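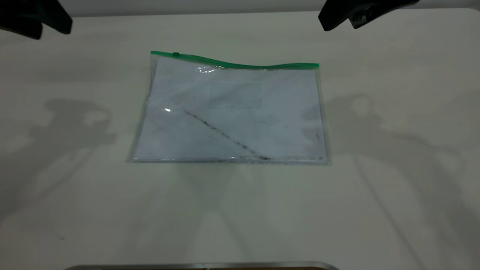
Two-arm test cell, Londivetti: zipper pouch with paper insert on the white table.

About Us

Londivetti tests two-arm robot cells that handle soft packaging: pouches, sleeves and bagged documents. We were set up after a fault, and most of our work still concerns faults.

The fault occurred on a cell named Sorkura, built to open zipper pouches and remove the paper inside. On 1/6/18 the left arm lost its grip on a slider during a pull. The controller read the drop in force as a completed opening and released the next move. Both arms entered the same space and collided at the wrists. No one was inside the guard. One wrist joint was replaced and the cell was down for 81 hours.

Nathalie Vermeulen, then the controls engineer on Sorkura, traced the cause to a single check: force alone was used to confirm that a pouch was open. Clear film made this worse – glare on the plastic had led the team to switch off the camera check months earlier.

She founded Londivetti with Khadija Abdel Rahman, who runs safety review.

How we test

Every cell runs 1000 cycles with faults added on purpose, including missed grips, creased film and shifted inserts. Each opening must be confirmed by 2 separate signals before either arm may cross the center line. A cell that fails is stopped, logged and restarted from cycle one.

Reports go to the client in full, including failed runs. The Sorkura fault report is available on request – ask for the revised version, which corrects the joint numbering.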